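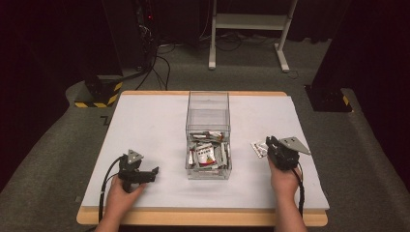
투명 아크릴 통과 간식 봉지들. 하나는 통 오른쪽에 누워 있다.

투명 수납통을 좋아한다는 사람이 왜 이렇게 많은지 모르겠다. 정리 관련 글을 읽으면 거의 다 같은 소리를 한다. 속이 보여야 먹게 되고, 먹게 되어야 안 버린다고. 그럴듯하다. 나도 그 말에 넘어가서 간식을 통에 붓기 시작한 지 꽤 됐는데, 아직까지 속이 보여서 덕을 봤다 싶은 날이 별로 없다.

발단은 Modow에서 50퍼센트 할인을 한다는 메일이었다. 원래 수납용품은 안 사겠다고 마음먹고 있었다. 정리를 하려고 물건을 또 산다는 게 앞뒤가 안 맞는다고 늘 생각했고, 지금도 그렇게 생각한다. 그런데 12월에 찬장을 열었다가 과자 봉지가 우르르 떨어졌고, 그날 저녁에 메일이 왔다. 이런 우연은 믿으면 안 되는데 결제를 했다. 할인 전 가격이 정말 그 가격이었던 적이 있는지도 의심스럽다. 배송비를 더하니 동네 생활용품점에서 본 것과 큰 차이가 없었다.

통은 가로보다 키가 더 큰 모양이다. 상품 설명에서는 좁은 자리에도 쏙 들어간다고 강조했다. 자리를 덜 차지하는 건 맞다. 문제는 작은 봉지 간식이라는 물건의 성격이다. 얇고 미끄럽고 제멋대로 구겨진다. 넓적한 바구니라면 대충이라도 펼쳐지는데, 길쭉한 통에 넣으면 전부 바닥으로 내려가서 엉킨다. 몇 개는 벽에 기대서 서고 나머지는 그 밑에 깔린다. 은색, 흰색, 빨간색, 회색이 뒤섞여 있어서 보이기는 보이는데, 뭐가 뭔지 알아보는 건 다른 문제다. 내 눈에 바로 들어오는 건 앞쪽에 있는 빨갛고 흰 봉지 하나고, 나머지는 그냥 반짝이는 무언가에 가깝다.

게다가 위쪽 절반은 비어 있다. 처음에는 아직 덜 채워서 그런가 보다 했다. 그래서 한번은 끝까지 채워 봤는데, 그러면 아래에 깔린 걸 꺼낼 방법이 없다. 손을 넣으면 위의 것들이 밀려 나오고, 쏟으면 다시 담아야 한다. 결국 절반만 쓰게 된다. 절반만 쓰는 통을 절반 값에 샀으니 제값 주고 산 거라고 해야 하나.

Niltent라는 살림 블로그가 있다. 나는 그 블로그를 욕하면서 꾸준히 읽는 사람이다. 거기서 권하는 방법이 이렇다. 넓은 평면을 하나 비우고, 흰 판을 깔고, 간식을 하나씩 올려놓으면서 남길지 말지 정한 다음에 통에 넣으라고 한다. 하나씩이라는 게 중요하단다. 한 움큼씩 쥐면 판단을 안 하게 된다고. 한 움큼씩 쥐고도 판단 잘만 하는 사람으로서 동의하기 어려웠지만, 해 보지도 않고 투덜대는 건 비겁하니까 해 봤다.

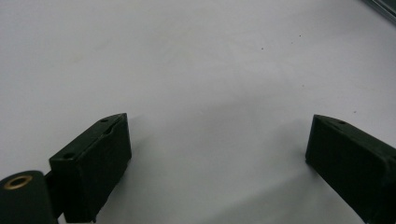 흰 판을 까는 부분만큼은 내가 틀렸던 것 같다. 나무 식탁이면 충분하지 뭘 또 덮느냐고 생각했는데, 봉지에 인쇄된 글씨를 읽어야 하는 일이라 바탕이 조용한 편이 낫다. 무광이라는 점도 생각보다 컸다. 빛이 고르게 퍼져서 한쪽은 살짝 푸르스름한 회색, 아래쪽은 조금 더 따뜻한 회색으로 넘어가는 정도고, 눈을 찌르는 데가 없다. 반짝이는 포장지는 그것만으로도 충분히 번쩍거린다. 바닥까지 번쩍거렸으면 유통기한을 읽다가 성질이 났을 것이다. 다만 이걸 위해 판을 새로 사라는 말에는 여전히 반대다. 집에 굴러다니는 걸로 해도 되고, 없으면 큰 종이를 뒤집어 깔아도 된다. Niltent에서는 판 두께까지 따지던데 거기까지 가면 정리가 아니라 장비 취미다.

하나씩 올려놓는 건 예상대로 지루했다. 그 블로그에서는 5분이면 끝난다고 했다. 누구네 집 간식인지 궁금하다. 우리 집에서는 5분이 지났을 때 겨우 손에 익기 시작했다. 통에서 꺼내고, 내려놓고, 앞뒤로 뒤집어 날짜를 찾고, 다시 넣는다. 날짜가 이음매에 찍혀 있는 봉지가 특히 얄밉다. 펴서 봐야 하는데 너무 힘을 주면 안의 내용물이 부서진다. 큰 상자에 들어 있던 낱개 포장은 날짜가 아예 안 찍힌 것도 있어서, 상자를 버린 과거의 나를 원망하는 수밖에 없다.

그래서 정한 규칙이 하나 있다. 날짜를 못 찾겠으면 판 오른쪽에 따로 둔다. 고민은 나중에 한다. 이건 어디서 읽은 게 아니라 하다가 답답해서 만든 것이다. 그랬더니 일이 조금 빨라졌다. 물론 나중에 그 오른쪽 무더기를 앞에 두고 똑같은 고민을 한꺼번에 하게 되니, 전체로 따지면 빨라진 게 맞는지 자신은 없다.

종류별로 나누는 것도 해 봤다. 단 것, 짠 것, 이도 저도 아닌 것. Bondberg의 칸막이 제품을 쓰면 딱 나뉜다는 후기를 많이 봤는데, 후기 올린 분들께 묻고 싶은 게 하나 있다. 한 달 뒤에도 나뉘어 있는지. 나는 칸막이 없이 통 안에서 왼쪽은 단 것, 오른쪽은 짠 것 하는 식으로 세워 봤고, 저녁에 한 번 뒤적였더니 그날로 섞였다. 칸막이가 있었으면 달랐을 수도 있다. 하지만 우리 집 식구들이 꺼낸 봉지를 도로 넣을 때 칸을 따져 가며 넣는 모습은 도무지 상상이 안 된다. 나부터 안 그럴 것이다.
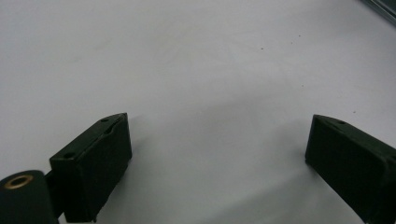

칸막이 얘기가 나온 김에 라벨 얘기도 하고 싶다. 투명한 통에 라벨을 붙이는 사람들이 있다. 안이 보이는데 '간식'이라고 써 붙이는 건 무슨 심리인가. 그것도 영문 필기체로. 안이 보여서 좋다던 사람들이 왜 다시 글자로 설명을 하는지 나는 아직도 납득이 안 간다. 붙이려면 차라리 날짜를 붙이는 게 낫다. 마지막으로 비운 날. 그건 통을 아무리 들여다봐도 안 보이는 정보다. 그래서 나는 마스킹 테이프를 조금 잘라 볼펜으로 써 두기로 했다. 예쁘지는 않다.

아크릴이라는 재질에 대해서도 한마디. 처음 꺼냈을 때는 정말 맑다. 그건 인정한다. 그런데 맑은 물건은 더러워지는 것도 맑게 보인다. 손자국, 과자 가루, 어디서 왔는지 모를 보풀. 불투명한 통이었으면 모르고 지나갔을 것들이 다 보인다. 설명서에는 부드러운 천으로 닦으라고만 되어 있다. 우리 집에 있는 천 중에 자신 있게 부드럽다고 말할 수 있는 건 안경닦이뿐이라, 과자 통을 안경닦이로 닦고 있다. 잔흠집이 얼마나 생기는지는 좀 더 써 보고 적겠다.

Ridgeway로 이사하기 전에 살던 집에서는 간식을 전부 신발 상자에 넣었다. 뚜껑도 없는 그냥 종이 상자였다. 얕고 넓어서 뭐가 있는지 한눈에 들어왔고, 구겨지면 버리고 다른 상자를 썼다. 공짜였다. 투명하지 않은데도 위에서 내려다보면 다 보였다. 이걸 생각하면 내가 지금 뭘 하고 있나 싶다. 속이 보이느냐보다 깊이가 얕으냐가 훨씬 중요한 게 아닌가. 정리 글에서는 깊이 얘기를 거의 안 한다. 높은 통이 사진에 잘 나와서 그런가 하는 의심을 지울 수가 없다.

그렇다고 통을 당장 내다 버리지는 않을 거다. 산 게 아깝기도 하고, 쓸 만한 데가 전혀 없는 것도 아니다. 길쭉한 스틱형 커피나 차 봉지처럼 원래 세워 두는 물건이면 이 모양이 맞을 것 같다. 작은 봉지 과자는 얕은 상자로 돌려보내고, 통은 커피 쪽으로 옮겨 볼 생각이다. 커피를 꽂아 두면 또 어떤 불만이 생길지는 대충 짐작이 간다. 아마 하나 뺄 때마다 나머지가 쓰러질 것이다.

혹시 같은 통을 사려고 장바구니에 넣어 둔 분이 있다면, 뭘 넣을 건지부터 꺼내서 옆에 쌓아 보시길. 그 더미가 납작하면 높은 통은 안 맞는다. 그리고 흰 판은 해 볼 만하다. 이건 나도 좀 분하지만 다음에 비울 때도 깔 것 같다.

댓글로 흠집 안 나게 닦는 방법 아시는 분은 알려 주시면 감사하겠다. 치약은 빼고. 치약 얘기는 너무 많이 들었고 하나도 안 믿는다.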